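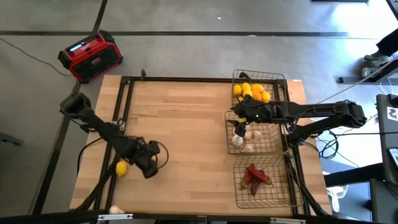

My sister-in-law believed that a kitchen could be judged by its produce, and in December she was coming to judge mine. She had given us three days' notice, enough time to clean but not enough to move. I spent the first evening on the internet, reading a woman in Fevville who had written some 3000 words on the storage of garlic, and by midnight I was a convert. Everything would have its own wire basket. Lemons in the dark one at the far end, garlic in the coppery one, chili peppers in the bigger coppery one, where they could lie across each other like people on a beach. One lemon and one bulb of garlic were still out on the wood, on opposite errands, and I remember thinking that two strays was nothing. Two strays was practically a finished job.

My husband came in and asked where the onions went.

"We don't have onions," I said.

"We have onions in the car."

I should explain that he does the shopping at Drelley, which is a warehouse with a fish counter, and that he shops there the way other men gamble. The onions came in a sack. With them came a pineapple, which he carried in under his coat as if it might be recognized. I had three baskets. I had planned a system, and the system was yellow, white, red.

"Put the onions with the garlic," he said. "They're related."

"So are your sister and I."

He took this well. He put the pineapple on top of the refrigerator and we agreed it was decorative.

On the second day I drove to Cirkus, which sells things for the home to people who already have a home, and asked for one more basket in copper. The young man there told me the copper had been discontinued. He said it gently, with his hands folded. He could offer me brass, or a sort of mushroom. I asked if anyone would be able to tell brass from copper at dinner, in low light, after wine, and he asked how well the person knew me.

I bought the mushroom. It cost 66 dollars and made the kitchen look as though one of the baskets had been ill.

She arrived at four in the afternoon, an hour early, with a suitcase big enough to worry me. She kissed us both and walked straight past the floor I had mopped, the windows I had wiped, and the curtains, which were new. She stopped at the baskets. She looked at the lemons for a while. She picked up a bulb of garlic, turned it over, and put it back a little to the left of where it had been.

"You've separated them," she said.

I said that we had, yes, we'd always done it that way. My husband studied the ceiling.

"I used to do that." She took off her gloves. "I had the Iwasaki ones, the stacking ones. I gave them all away in the spring. Now I just keep everything in a bowl."

Then she reached up to the top of the refrigerator, brought down the pineapple in both hands, and asked if it was for anything, or if we could eat it.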